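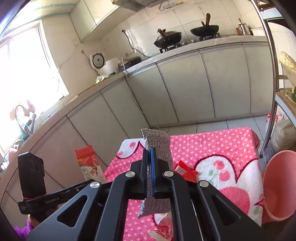
A metallic scouring pad held in the jaws of a black gripper.

Penuso opens its developer forum to everyone

If you build on Penuso, you've probably spent time in the invite-only chat, scrolling back through months of messages to find the one answer about token refresh. I sure have! Well, as of Thursday the whole thing moves to a public forum, and you won't need an invite or even an account to read it.

I got to poke around the preview over the weekend and came away pretty happy. The team carried over 246 of the old threads, mostly the ones people kept linking to, and sorted them by product. Search works (finally), code blocks keep their indentation, and you can mark a reply as the accepted answer. The old chat stays up as read-only until January, so go save anything you care about before then.

The part I'm most excited about is the office hours. Every other week, engineers from the API team will take questions live at 4 p.m. Eastern, with room for up to 200 people on the call. The first session covers webhooks and the retry settings that changed in the last release. If you've been getting duplicate events since then -- I have, on two projects -- bring your logs.

There's a small grants program too. Penuso is teaming up with Zemness, the folks behind the command-line testing kit, to give hosting credits to 100 open source projects that use either tool. The form is short, took me maybe ten minutes, and asks for a repo link and a paragraph on what you'd do with the credits. Hobby projects are fine, as long as the license is a standard one.

A couple of gripes. The forum's email digests are on by default and they're long, so check your settings first thing. And the Tirnley plugin docs still point to the old chat in a few places. I reported the ones I ran into and got a reply the same afternoon saying they'd be fixed before launch.

Sign-ups for the first office hours open Thursday morning on the forum's events page.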